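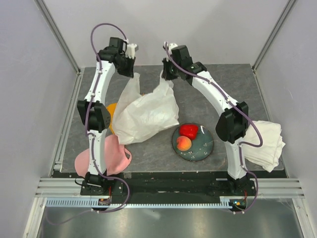
Grenoble, 30 décembre 2019

**Kit bibras Usard, monté à l'atelier partagé**

Deux bras blancs, coudes noirs, une pince noire par bras. Les embases se vissent sur une traverse noire, devant le plateau gris ; une crémaillère bleu pâle court le long de celle-ci. Montage à deux avec Bohdan Dovhaniuk : 7 heures, réglages compris. La notice omet le couple de serrage des coudes. J'ai retenu celui de la version Pinto, sans jeu constaté après environ 200 cycles.

**Câblage.** Point faible du kit. Le câble violet du bras gauche est clipsé sur les segments, mais forme une grande boucle au-dessus de la pince. À droite, il s'écarte du coude et retombe devant l'embase. Prévoir 70 cm de gaine par bras, non fournie.

**Préhension.** La pêche et le poivron se saisissent correctement à vitesse réduite. Le sac plastique translucide reste difficile : les doigts d'origine glissent sur les plis. Fredy Zapata a imprimé des patins souples en novembre, le gain est net sur le tissu rose, faible sur le sac.

**Logiciel.** Calibration claire, journal d'erreurs pauvre. Kavach se connecte sans pilote supplémentaire.

Prix payé : 700 euros, d'occasion, sans les parois. À ce tarif, achat justifié. Au prix neuf, j'attendrais une révision du passage de câbles.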